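Skotberg Technical Institute
Robot Cell Safety and Faults, Handout 6
Tuesday, May 28, 2019
Instructor: Mehwish Virk

Topic: Dropped and slipped parts

Read this before lab. Bring your fault log and the Skillow worksheet from last week.

1. The incident

On run 178 of the plate-and-stand task, the arm let a plate slip while it was still above the stand. The plate hit a foot of the stand, rolled to the edge of the table and fell. Chih-ming Peng was the operator. He reached for the plate with his left hand while the arm was still carrying out its move, and the wrist passed close to his forearm. He was not hurt. The plate chipped and was thrown out.

The controller did not report a fault. As far as the program knew, the fingers had reached their commanded width and the run was a success. It went into the Cusex log as a pass.

2. What the log showed

The grip width at closing was 4 mm wider than on the runs before it. The force reading rose late and then dropped to zero during the lift. The program checks force once, right after closing, and the check passed. Nothing looked at the force again until the release step.

The wider grip means the fingers closed on the raised rim and missed the flat part of the plate. The stand had been moved between runs and was not put back on its mark. We found it 6 mm off.

3. Causes

Keep these apart in your write-up. Last year a lot of people ran them together and lost points.

Direct cause: fingers closed on the rim.
Contributing: stand off its mark; a single force check; speed set to 60 percent for a move that was tested slower.
Separate safety matter: a hand in the work area during motion. This would be a finding even if the plate had stayed put.

The Jakubowski checklist has a line for fixture position. It was ticked. Ask yourself what the person ticking it would have had to look at.

4. Changes to the procedure

Force is now read through the whole lift. A drop below the limit stops the arm.
The stand is checked against its mark before each run, with the arm stopped.
If a part falls, let it fall. Press stop, wait for the arm to come to rest, then pick it up.
A run with a dropped part is logged as a failure by hand, whatever the controller says.

Plate, stand and arm at two points in the work:

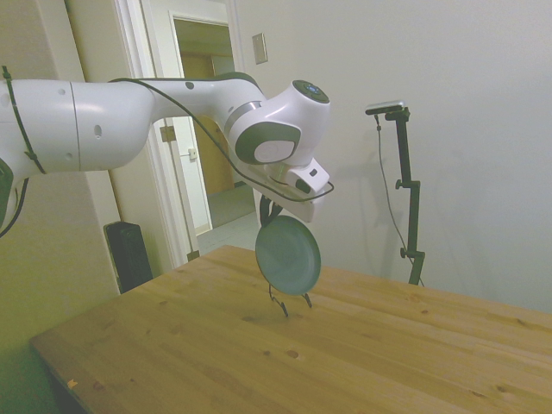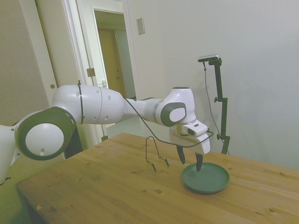

5. For lab

Work in pairs. One person runs the arm and the other keeps a hand on the stop button and does nothing else — no typing, no notes. Swap after each set.

Run the task at the reduced speed first. Save the force trace for every run, including the dull ones, and mark the close, the lift and the release on it. Write-ups are due the first week of June. Late work goes to Chih-ming, not to me.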